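Uniform Cap Storage Inspection: Checklist and Comments
Varau front counter, June
Checked by: Corinne Bellamy

1. Table surface
Marble top free of grit and residue. PASS
Comment: Wipe before any light cap is set down.

2. Caps
Sort light from dark before inspecting. Check sweatband, lining, strap and buckle on each. 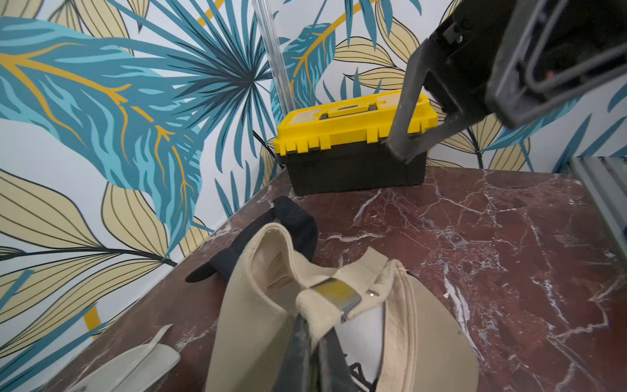 Does a cap with a stiff buckle have to be withdrawn?
Only if the strap will not hold its setting. Otherwise tag it for service and return it to stock.

3. Sweatbands and linings
Turn each cap crown down and inspect under the counter light. REPEAT
Comment: Stain limit is set out in Grorngate sheet 187. Marks on the inner fabric go to hand wash; marks on the crown go to replacement.

4. Cloth items
Seams closed, handles firm, no loose thread at the trim. PASS
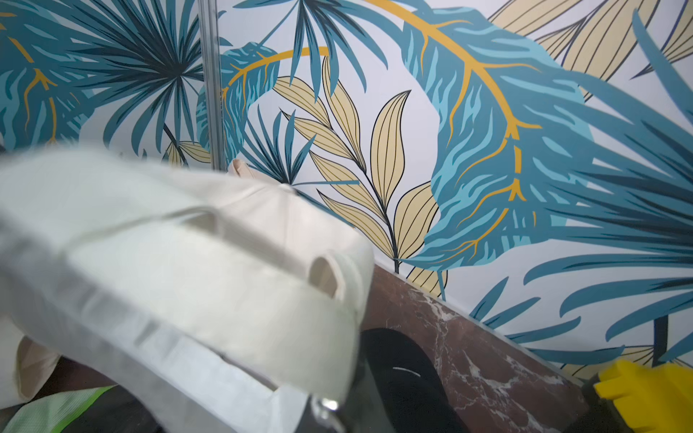

Pull each handle once by hand. Any item that stretches at the stitching is set aside under code 193 and kept out of the wash load.

5. Storage box
Lid seats fully, latches engage, carry handle folds flat. PASS
Comment: Do not stack above the rim. Crushed brims in the May check came from overfilling.

6. Layout during inspection 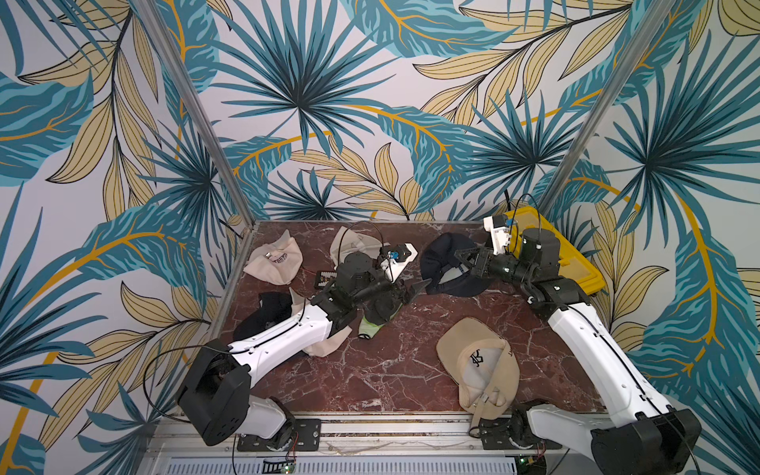

Keep caps on the tabletop until every line on the sheet is signed. Items moved early have to be checked again from line 2.

7. Color transfer
Dark caps kept apart from light caps after inspection. OPEN
Comment: Bùi dark stock has rubbed off on light fabric before. Use the Ikden divider sheets.

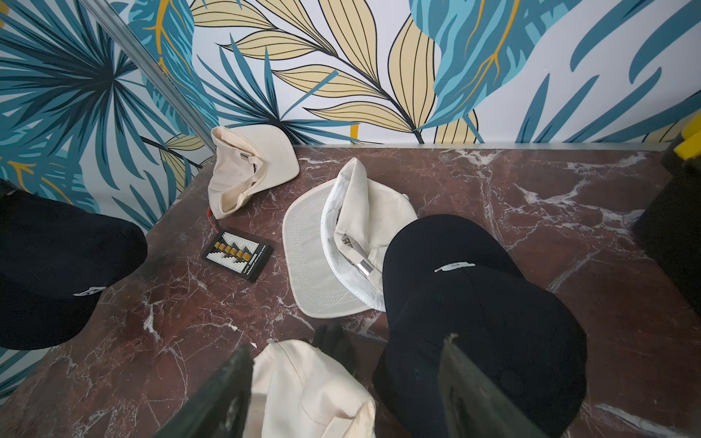
Reading time: 2 minutes

8. Sign-off
Record failed items by code. File the sheet at the counter and recheck open lines by 4 p.m.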